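Pads, pivots and a very long Friday

12/7/18

Quick one becuase I've got a train in the morning and I haven't packed. But I promised a few of you I'd write up the gripper comparison before I forgot which notes belonged to which, and my notes are awful.

So. Two hand-held grippers, same linkage idea, and a pile of household stuff to pick up. No arm yet. The arm is still in Győri's workshop with its wrist in bits and I'm not waiting for it. You learn loads just by holding the thing and squeezing anyway. More than I ever got from the simulator, sorry to everyone who worked on the simulator.

Aitana Escobar came along to argue with me, which was the point of inviting her. She thinks pads matter more than linkage. I've said since May it's the other way round. We did the tissue, the boxes, the little red cube, the bottle. Ordinary things on an ordinary table. I refuse to test on foam blocks ever again.
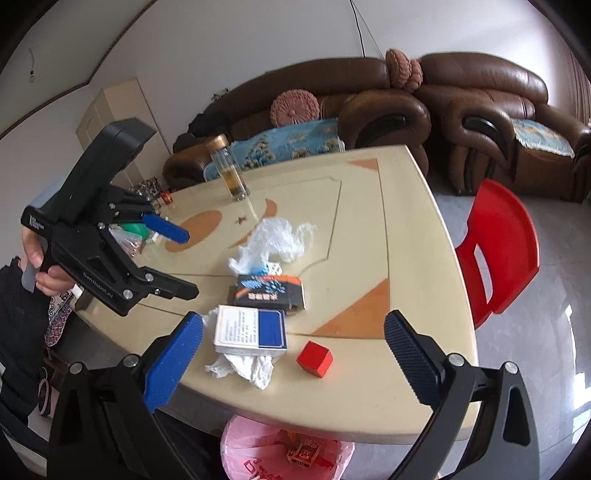

Both grippers at the table, red cube waiting its turn.

Notes, in the order I wrote them, so no order at all:

The cube is too easy. Everything picks up the cube. I'm keeping it as a warm-up and not scoring it any more.

Boxes are fine across the short side and horrible across the long side. Card bows in, pads slide, box spins. Aitana says go slower. I went slower. Box spun slower.

Tissue is the one I'd tell you to try first. If you come straight down with the jaws too far apart you just push it along. You want to be nearly closed before you touch it, then pinch. Ribbed pads help a lot here, the ribs catch a fold and that's that. My old smooth pads, the Plonelier ones, never managed it without me cheating with my other hand. So one point to Aitana. Grudgingly.

Where the linkage does matter is at the tips. Any slop in the pivots and the pads don't meet square, and then it doesn't matter how nice your rubber is. I nipped up the screws on mine twice over the afternoon. Going to put thread lock on them, the weak sort, I still want to be able to get them out. Half a point to me I think.

Glass. Scary. Smooth curved sides and something inside that sloshes. I tried low down, then up near the lid, and low was much steadier. Would not trust an arm to do it yet. Would barely trust me.

Plastic bag, gave up. It goes wherever it likes. I've put it on the list for when I'm in a better mood.

I'd meant to log 30 tries per object and got nowhere near, apart from the tissue, where I got a bit obsessed. Then I came back to the box with the tissue lying half over it, becuase that's the sort of muddle you get in a real house and it's the sort of thing that ruins a neat demo. 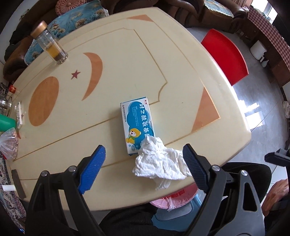
Question is whether you go for the soft thing first or take both together. Taking both feels quick and clever until the tissue acts like a slip layer and the box drops out of the middle of it. Soft thing first, every time, put it to one side, then the box. Slower but I stopped swearing.

Controller stuff, briefly. The Rasitz board is still my favourite for when the arm's back, mostly becuase the cable comes out the side and not the bottom. The Brunel one has nicer software and a connector that I have now broken 2 times. I know someone will say get the adaptor. The adaptor costs 8 quid and I'm stubborn.

My notes file is now 366 lines and I'd say a third of it is me complaining about card. Will tidy it and stick it up when I'm back. If anyone has tried softer pads on wet glass please shout, I've got a spare set of jaws and no plans for them.

Right, packing. Where are my socks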